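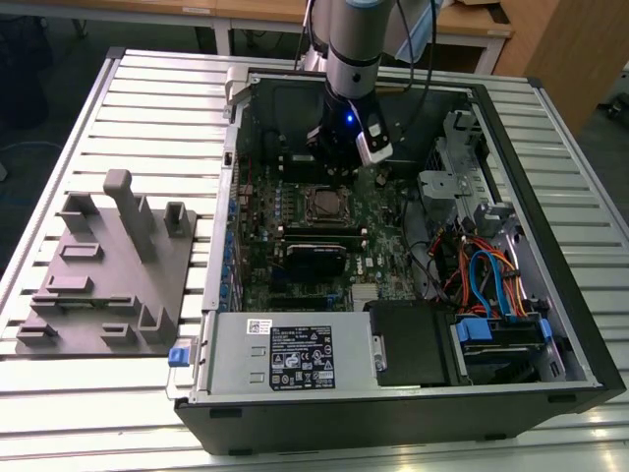

4. Fitting the cooler

Before you start, the tower should be on its side with the side panel off and the power cord out of the wall. Out of the wall, please. Switched off at the strip is how the Wendon bench lost its last board.

4.1 Wipe the top of the processor with the lint-free cloth from the Grivinska kit. Your shirt is not in the kit.

4.2 Put one dot of paste in the middle of the silver cap. A grain of rice is plenty. The tube holds enough for nearly 40 machines, and most people try to use it on one.

4.3 Lower the cooler straight down. If you have to slide it more than a little, lift it off and go back to 4.1.

4.4 Start all four screws by hand, then tighten them in a cross pattern. Stop when they stop.

4.5 Plug the fan lead into the header marked for the CPU fan. Any other header may fit and will earn you a warning at startup.

CAUTION: Do not power up with the processor bare, even "just to see."

NOTE: Keep the side panel and its screws together. Spare screws are listed in section 5, under a part number we would rather you never needed.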